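Report on the Group Visit to the Harnetside Automation Laboratory
Prepared by Iason Andreadis
Submitted January 27, 2022

1. Purpose of the visit

The visit formed part of the second-year project on robotic assembly. Students were asked to observe a working station, record how it was arranged and relate it to their own designs. Our group is preparing a proposal for a small repair cell, so the computer assembly station was of most interest to us. The host was Hilkka Heinonen, who manages the Skendis project at Harnetside.

2. The assembly station

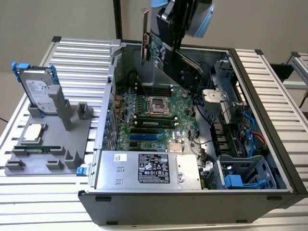 Part placement was the main topic of the demonstration. Ms. Heinonen explained that the gripper has to find each component in a known position before it can be moved to the computer. The tray beside the open case is molded with posts and slots for this purpose, and a hard drive stands upright in it while a processor lies flat in its own recess. Our first design used a plain flat shelf - we have since replaced it with a shaped tray.

The station is programmed with software called Melari. Each task is stored as a series of short moves, and an operator can stop between any two of them. The project has set a target of 2,000 recorded attempts, divided among the different components. Each expansion card task is to be repeated 200 times.

3. Handling of expansion cards

Cards were described to us as the hardest parts to install. The bracket must meet the rear of the case while the contacts line up with the slot, and a small error in angle affects both. 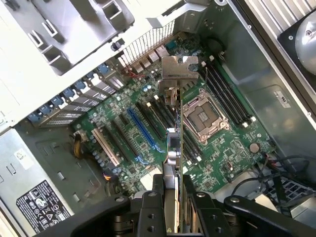 Ms. Heinonen advised us to treat the approach and the final push as separate steps, with a lower speed limit for the second. Force readings are saved with every attempt. We asked whether a camera alone would be enough for our cell, and she recommended adding a force sensor at the wrist.

4. Changes to the group's proposal

The revised proposal includes a shaped tray, a force sensor and a stop point before each insertion. The Foulkes parts list has been updated to match. Testing of the tray is planned for May, and the results will be added to the final report.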